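Ticket 868: Councillor mailbox export, missing attachments
Opened by: Juwita Osman, Records Office, Grostunwood Council
Priority: 2

Good morning, and thanks so much for picking this up on a Friday! I'm putting together a records request for the deputy mayor's email (everything to do with the library lease), and the Kiveo export keeps stopping at 200 messages. The resident has been very patient with us, bless her, but I'd love to get it finished.

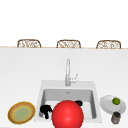
Red sphere at the white sink.

9:35 am, Eseo support: Lovely to hear from you, Juwita. I've had a look at the log and 35 messages were skipped, all of them with scanned letters attached. I've lifted the batch limit on your account, so please run it once more when you've got a minute.

11:20 am, Juwita: Much better, thank you! The letters are coming through, though two from the Pasaribu folder still open blank. 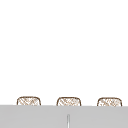 Do messages sent from a councillor's personal account need to go in as well?
If they're about council business, our office treats them as records, so please have them forwarded to the archive mailbox before you rerun the export.

Status: open, waiting on the blank files.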